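Gripper lets go of the piece half way across the board - what am I missing?

Asked in Hobby Robotics > Arms and grippers
Viewed 1,472 times

Hello all, bit of a long one, sorry. I've been building a small arm to play chess with me, and for months it's been lovely (slow, but lovely). The controller is an Imau board that I bought second hand and the gripper is my own design, two fingers with soft tips.

Since December it's started dropping pieces. It goes down, closes, lifts, sets off across the board and then somewhere on the way the pawn just slides out. Last night it let go of one over the middle, and the pawn took out a bishop on the way down. And twice now it has carried on as if nothing had happened, put its empty fingers down on the right square, opened them and gone home. The software then thinks the move is done and the whole game is nonsense from there on.

Things I've tried so far: new servo horn, a different power supply, slowing the lift right down. The close position is set to 740 and going tighter than that makes the servo buzz and get warm, which I don't like the sound of. Any ideas? I'm running out of evenings.

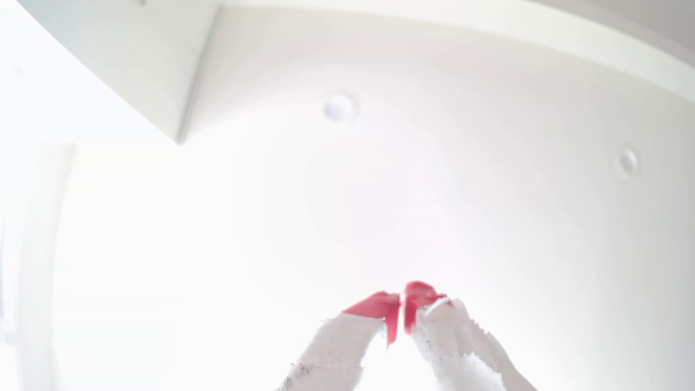
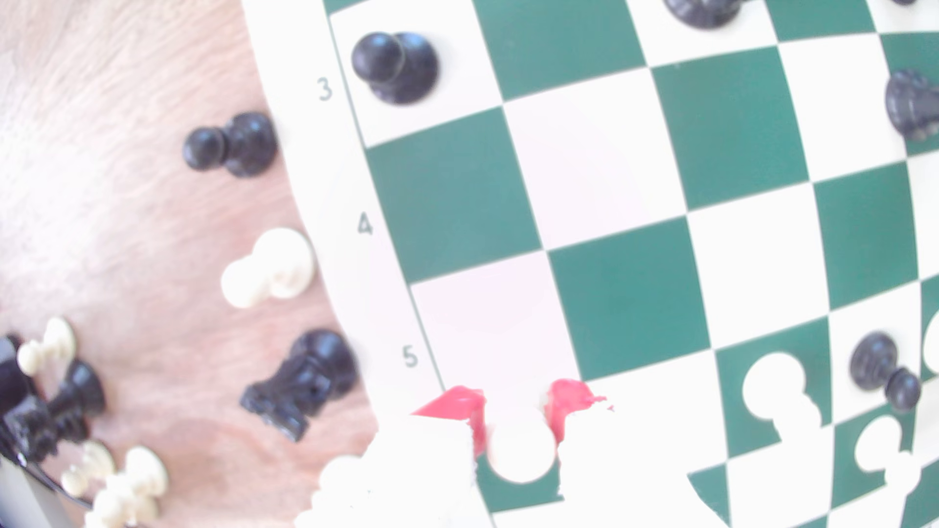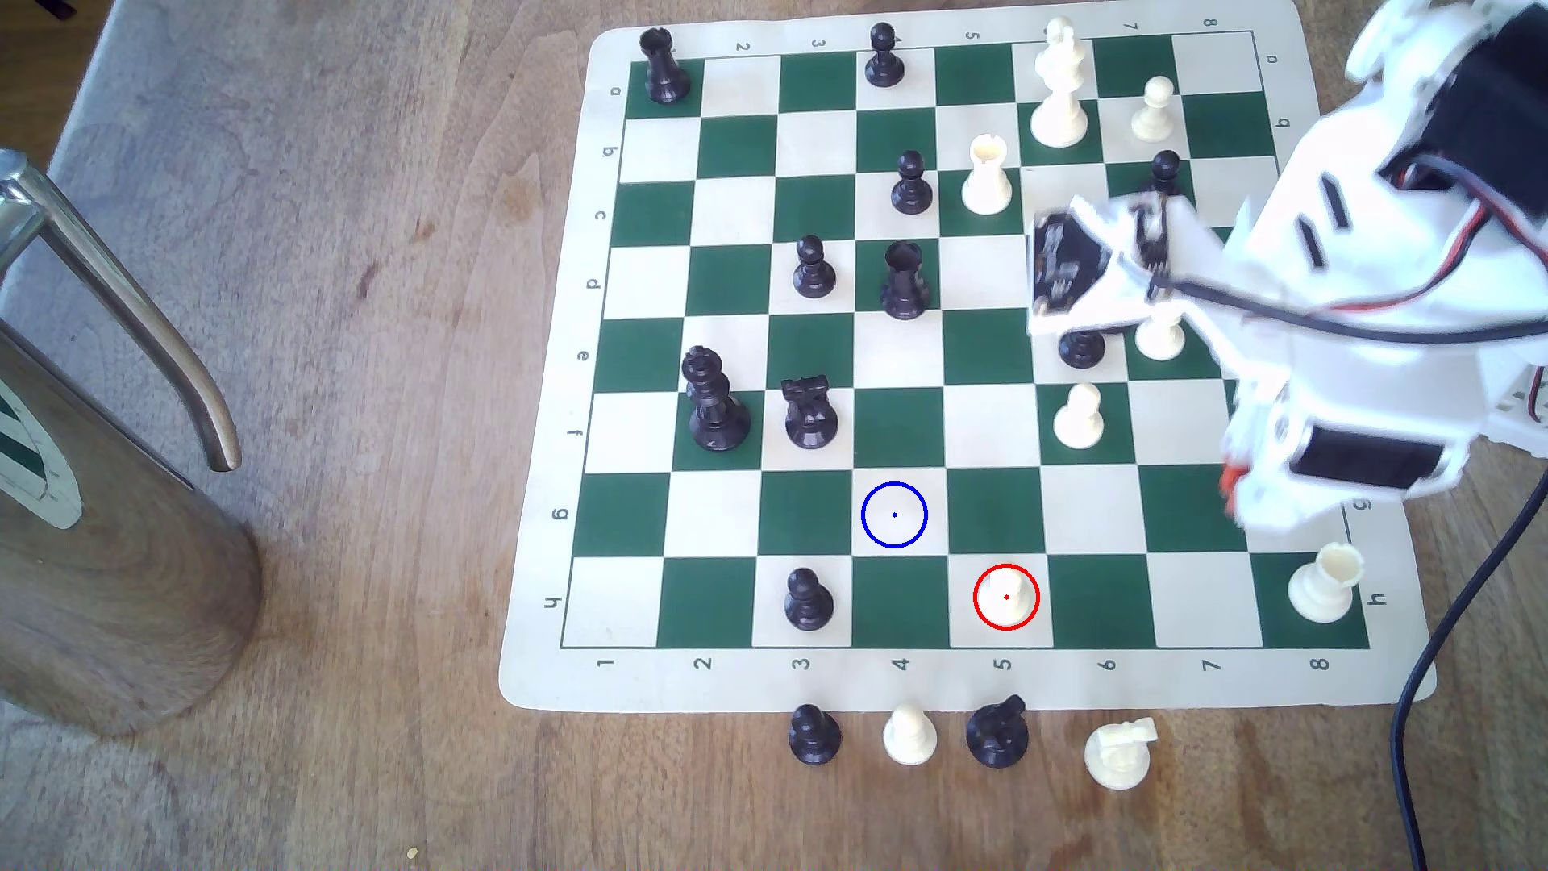
My own hunch was the servo, which is why I swapped the horn first, but I'm not so sure now. It will pick a pawn up happily ten minutes after dropping the same one. I did wonder about the tips as well. In the first picture you can see the padding on the fingers has gone ragged, and the left one has got properly grubby low down, so I suppose the whole thing is looking a bit tired. Would that be enough to do it? I'd love it to be that - fabric is cheap!

3 answers

Answer 1 (accepted), 11 votes

I'd look at the tips before you spend any more money. Mine did exactly this. The pads pick up grease from your fingers by way of the pieces, and a pawn has a nice round head that wants to slide downwards the moment your grip isn't square. Wipe the pads and the pieces with a drop of washing-up liquid in warm water, let them dry fully, and try again.

If that doesn't cure it, check where you're gripping. In your second photo it's got the pawn between the red pads, and I'd be curious how far down the piece they really are. I went a few millimetres lower, so that the pads close under the head, and mine has behaved ever since. Redo the padding while you're in there, because if it's lumpy behind one tip that finger will sit at a different angle from the other.

Please don't go tighter than 740 if it's already buzzing. I cooked one that way and the smell stayed in the curtains for a week.

Answer 2, 4 votes

The dropping is one problem, but the carrying on regardless is the one that would bother me more. Your arm has no idea whether it's holding anything. Easiest fix is to read the servo position back after closing. Shut on nothing it should get all the way to your target, shut on a pawn it should stop short. If it got all the way, stop and beep. I use a Villanueva servo that reports its position, yours may not, so check before you write any code.

Also, those red and black wires across the arm in the last picture - make sure they don't get tugged when it reaches for the far side. I had one working loose and it looked just like a weak grip.

Answer 3, 0 votes

had the same with a Vanasach arm, gave up and move the pieces myself now

Comment from the asker, on Answer 1

It was mostly the tips! Washed everything, rewrapped both fingers and lowered the grip a touch, and it's done 315 moves with one drop, a knight. Going to add the position check from Answer 2 next, before I take it along to the Bellisthorpe club.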